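Open shelves talk – Grostinlow library, back room
21 Feb 2026

Say hi. Thank Ileana Enache for the room. Phones off, coats on the chairs at the back.

START WITH THE MOVE. Postov to Voicu street, second floor, no closets. None. First week everything in boxes, I kept buying scissors because I couldn't find scissors. Pause for laugh, move on if no laugh.

Main point, say it early: small homes fill up by surface. Every flat thing gets stuff on it. So pick which flat things are allowed.

Ask room – who has a chair nobody sits on? Hands up. Wait.

The 4 spots
– by the door (keys, mail, bag)
– by the bed
– by the sink
– one shelf for everything you touch daily

Spend most time on the last one. People split by room because that's how stores sell it. Bathroom stuff in bathroom, books in living room. My bathroom has a ledge as wide as a bar of soap. So toiletries went out in the bedroom and stayed there. My mother was upset about this, tell the phone call story, keep it SHORT this time.

Slide 6. Leave it up while talking about mixing. 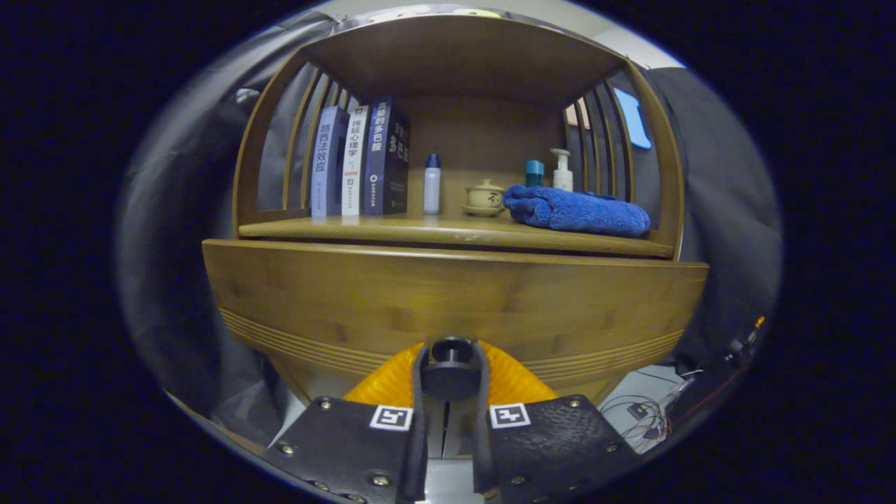 Slide 6: books, toiletries and a towel on one shelf

Mixing is fine if each kind keeps its own end. Books at one end, upright, spines out so you can read them. Never lay them flat, a flat book turns into another shelf and then theres a mug on it.

Slatted sides vs solid – slats let air through, good for towels. Dust gets in too. Wipe on Sundays or dont, I mostly don't.

Towels: fold in thirds, folded edge out. Do the demo with the blue one from my bag. Don't rush the demo, last time back row couldnt see.

Money part. Gorasico unit was 50 secondhand, carried it up with my neighbor. Full fitted closet quote was 1,462. Read the number out slow. Not saying closets are bad, saying wait a year first and see what you still own.

The 14 day box. Anything you're not sure of goes in, write the date on the lid. Didn't open it? Give it away unopened. Somebody will ask about passports. Passports do not go in the box!!

Renters – check before you screw anything into a wall. Tall units need fixing to the wall if there are kids, ask the landlord, get it in writing. Low ones easier.

If time: kitchen drawer story. If no time skip straight to questions.

Questions I got last time
– pets (lids on everything)
– damp walls, leave a hand's width behind
– husband won't do it. No answer for this one, sorry

Sign up sheet for April swap is by the door, bring back the pens. Chairs stacked by the wall before we go.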